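2023年12月13日 星期三 阴

早上起来窗户上一层水汽，拿旧毛巾擦了一遍。今天调休，本来想睡到九点，七点多就醒了，躺着也睡不着，干脆起来煮粥。米放少了，稀，配了半块腐乳和昨晚剩的炒萝卜干，吃了两碗。

今天的计划就一件事：把阳台进来左手那个工具柜收拾了。这个柜子从四月搬进来以后就没正经理过，当时是把纸箱往里一倒，关上门完事。后来买的东西也是哪里有缝往哪里塞。上个星期找一卷生料带，翻了快半个小时，最后在一只装干花的铁盒里找到了。那天就说要收拾，拖到今天。

先把柜子里的东西全部搬出来，摆在餐桌和地上。餐桌上铺了一张旧床单，怕划。地上铺报纸，报纸不够，又拆了一个快递箱垫着。搬的时候有一瓶木蜡油盖子没拧紧，瓶身外面一圈黏的，沾了我一手，用洗洁精洗了两遍还有味道。那瓶油里面已经结了一层皮，扔了。

搬完以后柜子空了，才看见最下面一格的背板有点受潮，颜色比上面深。拿手按了按，没有软。那一格正好靠着洗衣机的水管，夏天管子外面老挂水珠。我用抹布擦干净，开着柜门晾，又把小风扇搬过来对着吹。隔板上的灰混着木屑，吸尘器吸不干净，最后还是用湿布一格一格擦的，水换了三次，倒出来都是灰黑的。

擦柜子的时候顺便看了看合页。左边门下面那只合页松了，关门会蹭到底板，蹭掉了一小条漆。拧紧以后好一点，但是门还是略微往下坠，应该是螺丝孔已经大了。塞了一小截牙签进去再拧，现在关门没有声音了。掉漆的地方没有补，颜色对不上，放着吧。

十点开始分类。我的办法是按用途分，不按大小分。上次在旧房子是按大小分的，小的放抽屉，大的放格子，结果修一次水龙头要开好几个抽屉。这次分成水电、木工、胶和油、种花、杂项。杂项那一堆最后肯定最大，分之前就知道。

胶和油这一堆最烦。好几支胶都是用过一次就干在嘴里的，捏不动。Trarus的那管玻璃胶是给厨房台面打边用的，剩了一大半，嘴上插着一颗螺丝堵着，拔出来里面还是软的，能用，留下。Pestlow的木工胶瓶底沉了一层，摇了半天，挤在废木条上试了试，发白，干得也慢，等下午再看。润滑油有两种，一种是缝纫机油，一种是自行车链条油，瓶子长得差不多，我拿记号笔在瓶身上写了大字。

注射器也归在这一堆里。都是塑料的，不带针头，平时用来吸油、吸胶水、给花盆兑营养液，还有给打印机的废墨仓抽过墨。以前散在各处，刀具盒里有，花肥袋子里也有，今天全找出来放在一起。先用温水泡，水里滴一点洗洁精，抽几下，打出来，再抽清水。吸过油的那些很难洗，筒壁上一层雾，怎么抽都有，我最后分不清是油还是塑料本来就这个颜色。抽过墨的那支洗不出来了，推杆头上的胶圈都是黑的，扔掉。
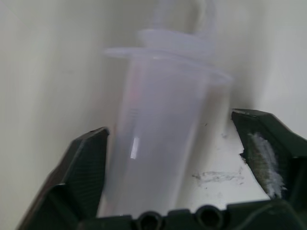
塑料注射器，半透明，两边的翼很宽。筒身左边透出一点粉红。

这种磨砂的筒子看里面的液面不太清楚，要对着光。兑营养液的时候差一点没关系，兑环氧胶就不行，比例差一点就一直发黏。去年冬天粘那个相框就是这样，过了一个多月摸上去还是黏手，最后整个拆了重做。所以胶和花肥要分开用，这件事早该做了。我在拉链袋上写了字，一袋写“胶、油”，一袋写“花”，晾干以后再装。推杆全都抽出来另外晾，套着放里面的水半天不干。晾的时候摊在白毛巾上，放在餐桌靠窗的那一头。

推杆上的胶圈有的发涩，推起来一顿一顿的，一用力就冲出去一截。以前抹过一点凡士林，好推是好推了，可是吸胶的时候混进去一点，那块地方粘不住。现在发涩的就归到花那一袋，浇花不怕它一顿一顿。

中午没做饭，煮了速冻饺子，白菜猪肉的。厨房水槽里还泡着东西，饺子汤没地方倒，端着锅去卫生间倒的。吃完在沙发上靠了一会儿，差点睡着。

下午接着弄水电那一堆。这里面东西最杂，生料带、垫圈、软管接头、保险丝、几个旧插座面板。旧插座面板是搬家前从老房子换下来的，当时觉得以后用得着，其实底盒尺寸跟这边不一样。拆了上面的螺丝留下，面板扔了。软管接头留着。有一个黄铜的弯头我想不起来是哪里来的，挺沉，也没有锈，擦了擦放回去。

Nishimura的那把小管钳今天也找到了，夹在两块木板中间。我一直以为搬家的时候丢了，夏天还又买了一把便宜的，夹口对不齐，拧什么都打滑。旧的这把调节轮有点紧，点了一滴缝纫机油，来回转几下就顺了。便宜的那把不想扔，放到楼下储藏间去，修自行车也许能凑合用。

木工那一堆反而很快。凿子本来就有布卷，锯子挂在柜门里面。砂纸按目数夹在一个旧文件夹里，粗的在前面。有几张砂纸背面起了毛，一折就裂，剪下还能用的部分，边角扔了。翻砂纸的时候翻到一张收据，是春天买这个柜子和那张折叠工作台的，一共1127元。柜子当时嫌贵，现在看板子还算厚，就是背板薄。折叠工作台买来没用过几次，一直靠在冰箱旁边，上面挂着购物袋。收据夹到家里的文件袋里去了，保修应该还没过。

种花的东西不多，一把小铲子，一卷扎带，花肥，还有半袋陶粒。陶粒的袋子破了个口，一提起来漏了一地，有几颗滚到洗衣机底下去了，拿衣架勾出来的。后来把陶粒倒进一个空的奶粉罐里，盖上盖子，刚好。花肥是Brenix的液体肥，瓶盖带量杯，但是量杯最小的刻度对我那几盆来说还是太多，所以一直用注射器量。瓶口周围结了白色的晶体，用热水冲掉了。

顺便浇了花。绿萝没什么变化，吊兰叶尖黄了一些，可能是暖气太干，也可能是窗边冷，剪掉黄的部分，往里挪了挪。薄荷基本上不行了，只剩根上一点绿，没有舍得拔，等明年开春再看看。

三点多去楼下扔垃圾，来回跑了两趟。废胶和旧油单独装了一袋，放到有害垃圾那个桶里。纸箱压扁以后用绳子捆了，跟报纸放在一起。外面风很大，只穿了毛衣下去，后悔了。回来的时候顺路去五金店买收纳盒，走到门口看见贴着盘点休息的纸。只好坐271路去前面那家杂货店，四站路，车上人不多，暖气开得很足。

杂货店的收纳盒大的小的都有，我事先量了隔板的深度，写在手背上，到店里一看手背上的字已经蹭花了，后一位像0又像6。想了一会儿，想起来隔板是比我的小臂短一点点，拿小臂比着挑的。最后买了6只一样大的扁盒子，带盖，能叠起来。颜色只有白的和灰的，拿了灰的，不显脏。又买了一卷标签纸。付钱的时候看见有卖小漏斗的，拿起来看了看又放下了，家里已经有一个，今天刚洗干净。

回到家天已经有点暗了。把盒子擦了一遍，往柜子里试，深度刚好，高度差一点，叠两层以后上面的盒盖打不开，要整个抽出来才能开。想把隔板往上调一个孔，隔板托有一只卡得很死，用平口螺丝刀撬，撬了半天出来了，孔边上崩掉一小块贴面。调完以后上面那一格变矮，原来立着放的喷壶放不进去，只好横着放。横着放又怕漏，把里面的水倒空了。

然后写标签。开始想写得细一点，比如“垫圈、生料带、接头”，写了一张发现字太小，蹲着看不清，改成只写大类。“杂项”写了两张，果然一个盒子装不下。杂项里有什么呢，旧钥匙、表带上拆下来的节、窗帘挂钩、一截一截的绳子，还有电池盖，不知道是哪个遥控器的。我把家里的遥控器都拿来试了一遍，都不是。电池盖还是放进去了。

木工胶下午涂在废木条上的那一块，傍晚看已经干了，但是用手一掰就开，断面是白的粉。瓶子扔了。以后买小瓶的，大瓶便宜也用不完。购物单上记了一笔，跟挂钩和灯泡写在一起。

注射器到晚上基本上干了。筒子里面还有一点点雾的，我用棉签卷着纸巾伸进去擦，棉签不够长，换了筷子。擦完一支一支把推杆装回去，有两支装混了，推杆太粗塞不进，换过来就好了。装好放进袋子，胶和油的那袋放在第二格灰盒子里，花的那袋跟花肥放在一起。花肥瓶子下面垫了一个酸奶盒盖，免得再流到隔板上。

柜子最下面那一格今天先空着，风扇还在吹，明天早上再摸摸看干了没有。水管外面想包一层保温棉，家里没有，也写到单子上了。陶粒罐子暂时放在柜子旁边的地上。

晚饭热了中午剩的饺子，用油煎了一下，底下焦了几个。吃的时候餐桌还有一半是床单，没有收。吃完收床单，拿到阳台上抖，抖出来不少木屑，又把阳台扫了一遍。床单上有一块沾了木蜡油，搓不掉，以后就专门拿它垫东西了，叠好塞在柜子和墙中间。

洗澡的时候发现右手虎口磨破了一点，大概是撬隔板托的时候弄的，水一冲有点疼。没有贴东西。腰也酸，蹲的时间太长。

睡前又去开了一次柜门，找了找生料带，在左边上面第二个盒子里，一下就拿到了。把今天用的钱记了账，收纳盒和标签纸一共90元，车费另外算。明天要早起上班，闹钟调到六点四十，粥不煮了，吃面包。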